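Two-arm workcell shown at Jellville open day

The Wurkum training center opened its Jellville workshop to employers, instructors and local residents last week for a demonstration of tabletop robot work. Visitors were able to follow a full working session, speak with the technical staff and look over the plans for the coming course year. The center last held an event of this kind in January, when the workshop was still being fitted out and only the classroom wing could be entered.

The day opened in the main hall with a welcome from the director, Lies Maes. She thanked the firms that have taken apprentices from the center and explained why the workshop now gives more hours to handling tasks than to fixed-path programming. "Our partners ask for people who can set up a cell, watch it closely and understand why it missed," Ms. Maes said. "A student who has only seen a robot repeat one movement is not prepared for that work."

Guests then moved to the workshop in groups. Oldřich Murín, head of the automation section, introduced the Pamska cell, which the center uses for lessons in two-arm handling. In these lessons a student guides both arms through a household task, such as moving a small object into a bowl, and the movements are recorded. The recordings are reviewed in class and later used to train a control program, which then attempts the same task without a student at the controls.

Mr. Murín told visitors that the center has set itself a goal of 1,000 recorded runs before the end of the course. Runs in which an object is dropped or missed are kept and marked as such. He noted that students often learn more from these than from the clean ones, and that the marking of runs now forms part of the final assessment.

Questions from the floor dealt mainly with safety and with the time needed to prepare a new task. On the first point, Mr. Murín said that students may not reach into the cell until both arms have been stopped, and that an instructor must be present at every session. On the second, he said that a simple task can be prepared in a morning, while anything that needs both arms at once usually takes longer - often because the two sides have to be taught when to wait for each other.
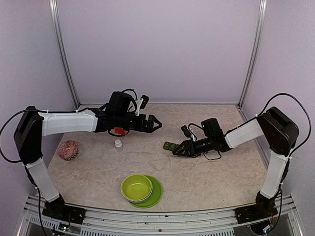

JELLVILLE, 2020-05-21

The two arms of the Pamska cell are mounted on a shared rail and work toward each other across the tabletop. Each has a small camera on its wrist. The objects on the table include small green blocks, a clear plastic bottle with a white lid, and a lime-green bowl on a flat green plate. According to Eduard Hubáček, who teaches the handling module, household items are a useful test of gripping because they differ so much in shape. A clear bottle can be hard for a camera to pick out, he added, and small blocks leave little room for error when the fingers close.

The afternoon was given over to a discussion with employers, led by Oľga Holub of the Šindelář company. Ms. Holub described her firm's experience with mixed packing lines and asked that future courses include more practice in cable care and routine inspection. The center has agreed to add a unit of 5 hours on these subjects, to be taught in the workshop by Mr. Hubáček.

Places on the next handling course are limited to 22. Applicants should have completed the basic course in electrical safety or be able to show equal experience. Application forms are available from the center's office and should be returned to Vratislav Čierny, who will also arrange workshop visits for schools and for firms that were unable to attend the open day. Groups are asked to give the names of all visitors when they book.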